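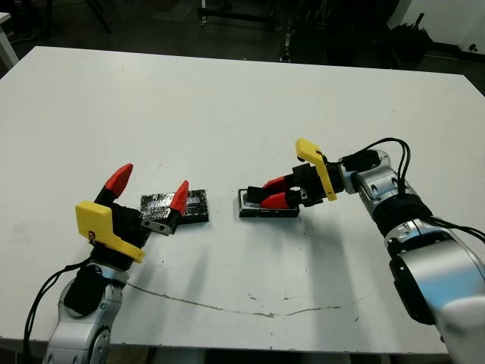 Bench 2, both flat units out on the white top. Small two-hole bracket at left of centre.

18/04/2023

Cleared the white table and wiped it down before starting. Two items out: the flat black one in the crinkled silver and black wrap, and the black one with the thin silver-grey rim. Everything else went back to the Oltora shelf.

Wrapped unit: weighed with wrap on, 346 g. Previous entry gives 337 g, but does not say whether the wrap was included. Not corrected. The surface is too uneven to take a thickness with the callipers – readings moved with every crease. Will repeat once it has been stripped.

Rimmed unit: long side 200 mm, measured outside the rim. No rocking when pressed at the corners. The Skellham drawing shows the rim as a separate part; I could not find a joint by fingernail and did not force it.

Bracket: two holes, silver metal. Does not match the spare in drawer 59, where the hole spacing is wider. Damián Gaete thinks it belongs to the older Starik kit. Bagged and labelled with a query until he has checked the parts list.

To do:
Strip wrap, reweigh, keep the offcuts.
Ask Damián for the revised drawing.
New label for drawer 59 – old one is unreadable.
Return callipers to Thái bench.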